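Status: draft, May. Numbers are what we were quoted or what we measured ourselves. Where a supplier told us something and we couldn't check it, it says so.

# insertion-cell-costing

Working notes and spreadsheets for deciding whether to buy a second insertion cell. The task is putting modules and boards into slots on an upright fixture plate. The first cell exists and runs. The question is what another would really cost, and whether the figure in the Plovby brochure has anything to do with it.

## What's in here

- `quotes/` – supplier quotes, retyped as CSV, prices in pounds before VAT
- `runs/` – trial log from the existing cell, one row per attempt
- `budget.ods` – the main sheet; start on the tab called `honest`
- `stills/` – wrist camera stills, a few per run

## Quotes so far

| Item | Supplier | Price | Notes |
|---|---|---|---|
| Two-finger gripper, spare finger set | Plovby | 2559 | "Lifetime" fingers, lifetime not defined |
| Wrist camera and bracket | Notano | 745 | Cable extra, length to be agreed |
| Fixture plate, grey, slots to our drawing | Verbeke | 289 | Price per plate, if we order four |
| Arm | Zelidbridge | – | Won't quote without a site visit |

The gap in the last row is the biggest cost in the project. Please stop adding up the other three and sending the total round as "the budget".

## The trial log

There are 1000 attempts in `runs/`, all on the existing cell. `result` is filled in by whoever was on shift, so treat `ok` with some care. Early rows count a module as in when it had started to enter the slot. Later rows want it fully seated. I have marked the change in the `rule` column but haven't gone back over the old rows, and any success rate that mixes the two is worthless. The supplier slides mix the two.

The plate takes more than one kind of part, and this matters for buying. A gripper that does well on a chunky module may be poor on a thin board, and Plovby's demo used only the chunky one. Before we order, I want the same fingers tried on both, at our place, with our plate.

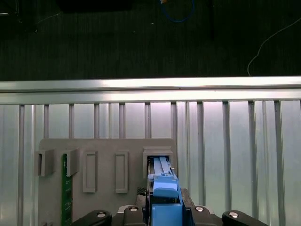 *Blue module part-way into the slot housing; circuit board in its bracket to the left.*

Look at how much room the fingers take up on either side of the part. Slot spacing on the new plate has to be settled together with the gripper, and at present they are two separate orders with two separate lead times. If the plate arrives first and the spacing is wrong, we pay Verbeke twice.

## Costs the brochure leaves out

- Cables, and somewhere to run them. The quote for the camera stops at the plug.
- Replacement parts. Contacts and latches wear, and trial modules get used far more often than they were made for.
- Setting-up time. Plovby says "up and running in an afternoon". Our first cell took a good deal longer and I see no reason to plan for anything else.
- Lighting. Bare metal behind the plate throws back highlights, and I would like a matt panel priced before someone sells us a better camera.

## Known problems

`budget.ods` breaks in older versions of LibreOffice. The `currency` column in `quotes/` is blank for Verbeke; read it as pounds. Two runs share an ID and I don't know which is right.

## Use

Internal only. Don't send the quotes to other suppliers, even to get a better price.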